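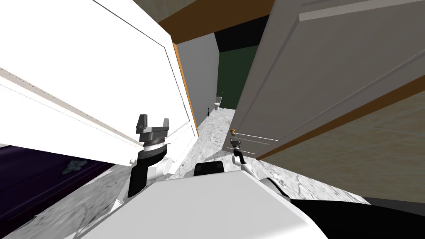

Two white doors open on the hallway, green wall at the far end.

13 June 2019

Okay, picking up the Leblanc line again after leaving it alone since March. My notes from back then are a mess (my own fault, I kept writing "see other sheet" and there are at least two other sheets), so I spent the first hour just typing everything into one place.

Where things stand: the Leblanc family shows up in the Titima parish register with 14 baptisms, and I can now put parents to all but four of them. The four leftovers all have a mother's first name and no father, and the ink is so faded on that page that I wouldn't swear to the mother's name either. I've marked them in pencil on the big chart. Please don't ink them in!

The good find today was the Caler marriage. I'd been looking under K the whole time, like a fool, and there it was under C, plain as anything. The bride is down as a Leblanc, age 14 if you believe the clerk, which I don't. Her baptism entry would make her six years older than that, and I trust the baptism a lot more. It could still be two girls with the same name, a cousin maybe, so I'm leaving a question mark on her card until I've gone through the burials.

Tirkovia is still a headache. Three of the letters mention "going back to Tirkovia" and I'd always read that as the town, but one of them talks about the hay at Tirkovia and who was going to fix the roof, and now I'm wondering if it was just the name of the farm. That would explain why the town tax lists never gave me a single Leblanc. Two evenings of squinting at those lists, too.

To do next:
Burials in the Titima book, starting from the Caler marriage and working forward.
Reread the letters with the farm idea in mind.
Redo the labels on the Caler folder (somebody spelled it with a K, and yes, it was me).
Ask my aunt if she still has the reunion tablecloth with all the signatures. I think there's a Caler on it, down near the hem.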